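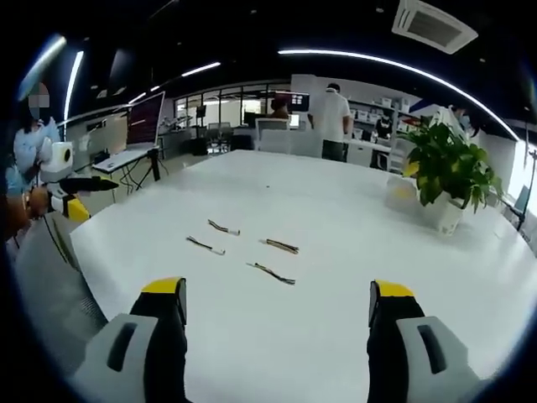
Les petits faisceaux de la table blanche

Quatre petits faisceaux de fils torsadés, chacun avec son embout clair, et la plante en pot blanc qui nous tient compagnie sur la droite.

Bienvenue dans cette galerie de l'atelier Sillmont ! On y parle surtout de câblage, un sujet qui ne fait pas rêver grand monde, je le sais bien, mais auquel on finit par s'attacher quand on y passe ses après-midi. Zakhar Nazarenko m'a appris à trier les faisceaux en février, avec une patience que je n'aurais pas eue à sa place, et je garde depuis un vrai faible pour cette étape toute simple, où l'on étale tout bien à plat avant de ranger.

Les fils sombres se ressemblent beaucoup au premier coup d'œil - on distingue tout de même du brun et du noir sur l'un d'eux - et le plateau blanc aide énormément à s'y retrouver. Chez nous, les faisceaux se rangent par sachets de 100, l'embout toujours du même côté, et il m'arrive encore d'en retourner un au dernier moment !

Quant à la plante, avec ses larges feuilles brillantes dont certaines tirent sur le jaune, elle s'appelle Misa et chacun ici a son avis sur l'arrosage. Si vous avez le vôtre, écrivez-nous, cela nous fera très plaisir.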